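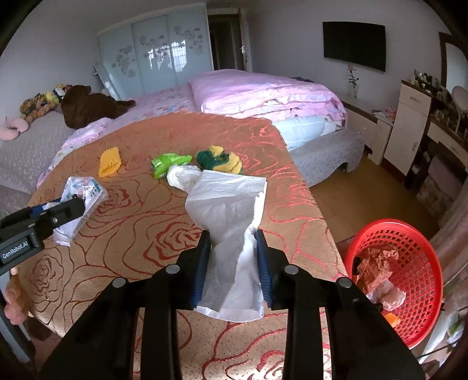
Diary / Work

8/10/22

Bedroom again. Tidying litter off a bedspread, which is the task sheet's name for it, with a gripper in each hand and the blue pads doing what my fingers would do in half the time. Plastic bags today, the thin white crumpled sort. I'd like whoever put bags on the list at Wollidari to come and pinch one by the middle while a second one is tucked in underneath it. You never know how many you've got until you lift.

We did 34 takes and I'd keep 17. The rest will go in anyway. The rule from Gagnon is that a fumble is still an example, and I can see the sense in it up to a point – but a fumble of mine is a fumble of mine, and I'm not sure what a machine is meant to learn from a person who is bored and has a sore thumb.

My other gripe is the bedspread. Big red roses on tan, swirls all over. The office likes a busy background, says it makes the learning sturdier. Maybe. I asked how they'd know and was told the Skeko run would show it. The Skeko run was due in July. I haven't seen a number out of it yet.

Sponge cloth was easy, it has those folds to grab. The knitted ball was all right too. The green packet I don't trust, it lies too flat, and I've started coming at it from the same side every time because that's the way that works. So if the thing ever does learn, it will learn my habit and call it skill. I put that in the notes last week and got a thumbs up back, no words.

Six more rooms on the Wultness list after this one, 12 if they add the flats. I said yes to the six. Pay is fine and the work is quiet, I'll give it that. Still can't picture anyone wanting their bed cleared this way. Wrist strap tomorrow, and ask again about shorter sets.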